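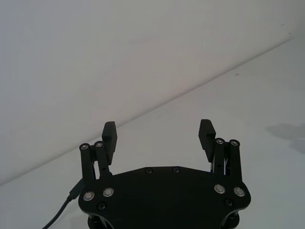 1/ Torkeck want to put Givdale's broadband up by £6 a month from August and are calling it a "refresh". I've read the letter twice and can't find anything that's being refreshed. Two open black jaws with nothing between them would sum up the offer nicely.

2/ Their line is that speeds will be "up to" 117. Mine sat at 14 all last week – 10 on Sunday night. Minttu Kinnunen two doors down gets the same. When I rang, I was told to check my cable. A thin black cable, bent a bit to the left. Checked.
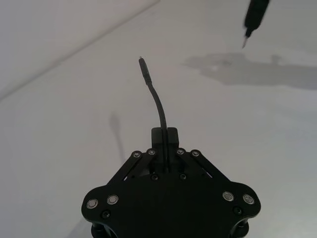
3/ Anneli Valtonen moved to Kullum in spring and says it's better. Maybe. She also said that about the last lot.

4/ Has anyone here left before the contract ended without paying the exit fee? Screenshots please, I don't trust "my mate did it".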